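Plastic bowls, stack sticking and the feet question
Kitchen & Housewares > Materials and Care
Thread started in June, 8 replies

ovard_pete
Posts: 32
I have a set of injection molded plastic mixing bowls that jam together when nested. If they go into the cupboard straight from the dishwasher, the top one has to be twisted hard to get it out. The walls are smooth and glossy inside and out. Is this a vacuum effect, water film, or plain taper lock? I would like to fix it without sanding anything.

tangline
Posts: 2
Taper lock. The wall angle on cheap bowls is shallow, so the weight of the upper bowl wedges it into the lower one. Water makes it worse by sealing the gap, and then you are also pulling against reduced pressure when you lift. Twisting works because it lets air in on one side.

Mingxuan Yu
Moderator
Both effects contribute, but I would put the seal first. Test it. Nest two bowls fully dry, leave them overnight, and lift. Then repeat with a tablespoon of water in the lower one. If only the second pair sticks, taper is not your main problem.

Also check whether your bowls have any stacking features. A decent mold design includes a step under the rim, or ribs, or a few bumps in the base so that the bowls rest on those points and the walls never meet. Mine has bumps.
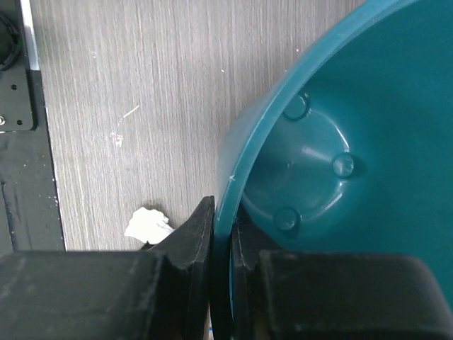
Teal bowl, three knobs around the base ring.

Three points of contact will sit without rocking even if the plastic has warped a little, where four will not. Stand-off height matters too. Under 2 mm or so I would not expect much benefit on a glossy wall.

gasham_kitchen
Posts: 70
Disagree on the bumps. Raised spots in a base are a cleaning nuisance. Flour paste dries around the bottom of each one and a flat scraper rides straight over it. I would take a smooth bowl that sticks over a knobbed bowl that holds old dough. For nesting, put a paper towel between them. Problem solved at no cost.

tangline
A paper towel in a damp stack is a wick. It holds water against the plastic and goes musty in a closed cupboard. If you must use a spacer, cut a strip of silicone mat and hang it over the rim of the lower bowl so there is a permanent air path.

ovard_pete
Ran the test. The dry pair lifted off with no resistance. The wet pair came up together and had to be twisted. So Mingxuan's seal theory holds for my set, and drying them properly is the first fix. The drying cycle leaves water on plastic every time, though.

Mingxuan Yu
Plastic holds very little heat compared with ceramic or glass, so it cools quickly and the water stays put. Open the door at the end of the cycle, shake the bowls off, and stand them on edge in a rack. If your rinse aid is set to the minimum, go up one step.

On the scraper complaint, I use a round-ended brush and soak first in cool water. Hot water cooks the starch and makes it grip. With a cool soak I have not had paste left around a raised feature. A flat scraper is the wrong tool for any base with relief in it.

teddale_resin
Posts: 50
One addition on glossy surfaces. Gloss gives you easy release for food, but two polished walls also make a better seal than two textured ones. Some makers texture the outside and polish the inside for that reason. If the OP is buying again, run a fingernail down the outside wall. If it drags slightly, the bowls should separate more easily.

Do not use cooking oil as a release agent between stacked bowls. I have seen that suggested elsewhere. It turns to a sticky varnish in a few months and will not wash off.

gasham_kitchen
Agreed on the oil. Still not agreed on the bumps. A step under the rim does the same job and leaves the base flat.

Mingxuan Yu
A rim step is better if the molder can do it. It usually needs more plastic at the top of the wall, and a thick section there can leave sink marks. Bumps in the base are simple to cut into the tool. I would accept either.

ovard_pete
Going with the edge rack and one silicone strip per bowl. Will report back if the big one still jams.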